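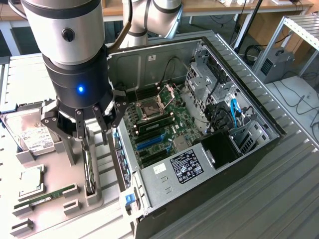
benchrat_41
Looking for opinions on hand speed limits before we rewrite our cell rules. We run a three-finger gripper over opened desktop towers, and the Wudura sheet allows 400 mm/s anywhere above the case. With the CPU socket bracket lifted open like ours, I think that's too fast. I want a slow zone from the chassis rim down.

gravix_user
400 is fine if your approach is vertical. We ran 650 at Drescombe and wrote the rule around height, with no zone at all.

moffat_line2
Disagree. A vertical approach does nothing for the socket if the program picks the wrong waypoint. Our rule is socket closed or covered before any move over the board. 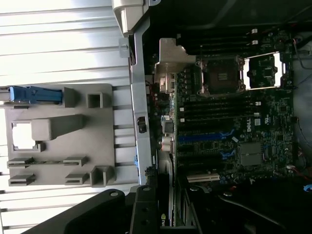 Wrist view, socket empty, load plate open.

benchrat_41
Covering it means a person reaches in every cycle. I'd rather have the slow zone.

moffat_line2
Then stop the arm and reach in. Lockout is already in your rules, I hope.

gravix_user
Agree on lockout. Still think the cover is overkill. What I would write down is a set place for every part, and the arm never puts anything down outside it.

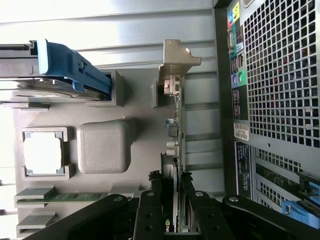

Gray base with the processor and a memory module in their holders.

benchrat_41
OK, fixed places go in. Draft is slow zone, lockout for hands, cover optional.

moffat_line2
Optional means it won't get done. Make it required or drop it.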